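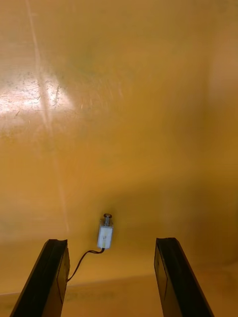

**Pelano Dog School — training room and yard check, July**

Done before the 8:15 a.m. puppy class.

- [x] Yard gate latches by itself. *Sticks a little. Oiled the hinge, check again next month.*
- [x] Fence line walked, no gaps. *One loose board behind the shed, screwed back.*
- [ ] Rubber mats flat, no curled edges. *Two by the door need replacing. Taped for now — keep the agility tunnel off them.*
- [x] Water bowls scrubbed and refilled.
- [x] Vaccination records on file for every dog in class.
- [ ] Crates: doors, pins, floor trays. *Drino crate no. 4 has a bent pin. Out of use.*
- [x] Long lines, 30 ft. *One frayed near the clip, thrown out.*
- [x] Treat bin sealed, allergy list posted.
- [ ] First aid kit complete. *Short on vet wrap and tick remover. Reorder from Zellness.*

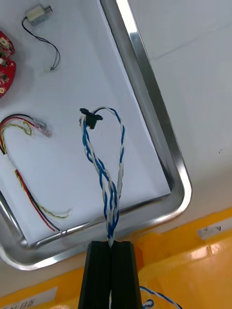
Hoàng wrote under the crate line that no. 6 rattles too, and that a dog over 40 lb can push the door open at the bottom corner. Moved no. 6 out with no. 4. That leaves enough for the evening group if the two older dogs wait on mats.

- [x] Chew toys checked for splits. *About 15 went in the trash.*
- [x] Cleaner locked up, lid on.

Open items to be rechecked before the August class.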